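[rudard-hall] Re: cups, straws and the marble counter

Renata Kołodziej wrote on May 3, 2025:
> Hello all,
>
> before we order again for the drinks counter I would like to hear opinions.
> The clear plastic cups are nice to look at, but they are light and they tip
> over when there is only a straw inside. Can we go to a heavier cup? Also I
> am worried about the marble. I wiped it after the last evening and found two
> rings that did not go away with water. Should we put something under the
> cups, or change the cleaning product?
>
> And one more question: some people say it is too cold when they sit near the
> counter, others say it is too warm. Who is right? I can turn the unit, but I
> do not want to do it every hour.
>
> Renata

Dear Renata, dear all,

Thank you for opening the subject. I was at the hall for most of the afternoon and tried to look at your points one after another. Please excuse the length, I prefer to write it once and completely.

1. Cups and straws

I would keep the clear cups. We still have a carton from Prelex with 200 pieces, minus the ones which were crushed during the move in February, and it would be a pity to buy other ones before they are used. You are right that they tip easily when they are empty. A full cup stands well. The problem is mostly the straw: it is longer than the cup is high, and if it leans to one side it pulls the cup with it. My proposal is that we put in the straw only after the drink is poured. At present people prepare a row of cups with straws already inside, and then somebody passes with a sleeve and the row is gone.

About the color of the straws I have no strong opinion. The pink ones are easy to see on the white marble, and this helps when we clear up. The transparent ones from last year I found for weeks afterwards behind the sink. 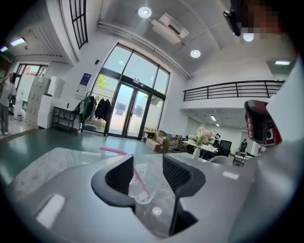 If we do want a heavier cup one day, I would ask for a sample first. The firm in Dronovness offered me a thicker model, but the minimum order is 20 boxes and I do not know where we would store them. The cabinet under the counter is already full with the paper towels and the two big kettles.

For the rings in the marble: I believe they come from lemon juice and not from the cups. Marble does not like acid. I tried a little warm water with neutral soap on one of the rings, then a dry cloth, and it became weaker but it did not disappear. Please nobody use vinegar or the bathroom spray on it, this would make it much worse. A simple tray for the lemon and the juice bottles would be enough in my opinion. Coasters will be lost in one evening.

A small remark on the floor in the same connection. The green floor is so glossy that a spilled drink cannot be distinguished from the reflection of the windows. I would be grateful if whoever is at the counter keeps a mop close by, and wipes also when it looks dry.

2. Air conditioning and lamps

I sat down in different places to understand the complaints. Both groups are right, I am afraid. The unit hangs high up under the ceiling and the room is very tall, so the cold air needs a long way down and where it arrives depends on the direction of the flap. At the near end of the counter I wanted my jacket. Close to the windows I did not feel it at all.

I called Dissanayake, who did the maintenance last time, and they recommend to set the flap horizontally and leave it there, with the fan on level 2. It takes longer until the room is pleasant, so it should be switched on early. They can also come and clean the filter. I did not order this yet, please tell me if we have the money for it.

The round ceiling lamps are fine for me. Somebody asked on this list if they could be dimmed above the counter only. I looked for a separate switch and did not find one, but the labels in the electrical box are not in a good state, so perhaps I missed it.

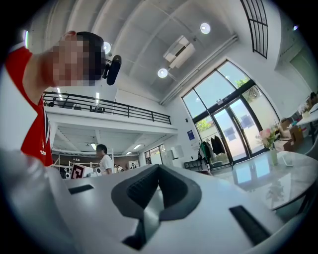
3. What I would like to decide

Please answer to the list and not only to me.

- Do we use up the Prelex cups first? I vote yes.
- Who can bring a tray for the lemons? It should have a rim, and it should not have metal feet, they scratch.
- Is somebody against the fixed position of the flap? If I hear nothing I will set it so on my next visit.
- Filter cleaning, yes or no.

The straws we can leave as they are. There are 3 packets in the drawer on the left, next to the bottle openers. I have moved the napkins one drawer lower, so please do not search for them in the old place.

Renata, regarding your two rings, could you tell me where exactly the second one is? I found only the one close to the sink.

With kind regards,
Marek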